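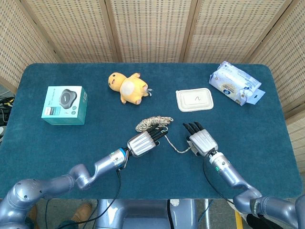 Rapport d'étape, janvier 2020 : la corde, le tri, et le reste

Bonjour à toute l'équipe de la fondation Plundell,

Vous m'aviez demandé un point simple, sans jargon, sur une question simple : est-ce que nos machines savent ranger une table ? Réponse courte : un peu, et pas tout. La réponse longue suit, allez chercher un café !

Ce qui marche

Les objets qui gardent leur forme, on commence à bien les tenir. Une boîte en carton, un emballage à emporter avec son couvercle, un paquet de lingettes : le robot repère, approche, saisit, pose. Depuis décembre, nous avons enregistré 1259 essais de ce genre à l'atelier de Julton, et je ne reste plus la main sur l'arrêt d'urgence toute la journée (mes épaules vous remercient). La peluche jaune passe aussi, même si les doigts s'enfoncent dedans et que la prise se décale parfois au dernier moment.

Ce qui coince

La corde. Ah, la corde... Enroulée, c'est un objet. Dès qu'un bout traîne sur le feutre, ça devient tout autre chose : une main la soulève, l'autre appuie dessus sans le savoir, et le rouleau se défait. On a fait 249 essais à deux mains et pour l'instant je ne vous promets rien. C'est pourtant exactement le problème du câble d'aspirateur, de la ceinture de peignoir ou de la ficelle derrière un comptoir, donc je tiens à ce qu'on continue.

Autre souci, la vitesse. Débarrasser une table complète prend encore près de 40 minutes, reprises comprises. Moi, je le fais en discutant au téléphone.

Côté magasin

La boutique Lahlou, à Wiltville, nous a laissé observer la remise en rayon du soir. Très instructif, et un peu vexant : leurs employés attrapent deux ou trois articles d'un coup, poussent du coude, retournent une étiquette avec le pouce. Nos mains à nous prennent une chose à la fois. Pour du réassort de boîtes identiques, je pense qu'un test sur place est jouable au printemps. Pour le bac à soldes, non.

Budget

Il reste 3434 euros sur la ligne matériel. Je voudrais les mettre dans des bouts de doigts de rechange (ceux d'origine s'usent vite sur le feutre) et dans un lot d'objets mous : torchons, sacs, chaussettes. Dites-moi si ça vous va, je passe commande dès votre accord.

Prochaine étape : la corde encore, avec un bras qui maintient pendant que l'autre enroule. Les vidéos des essais ratés sont à votre disposition, il y en a de très drôles.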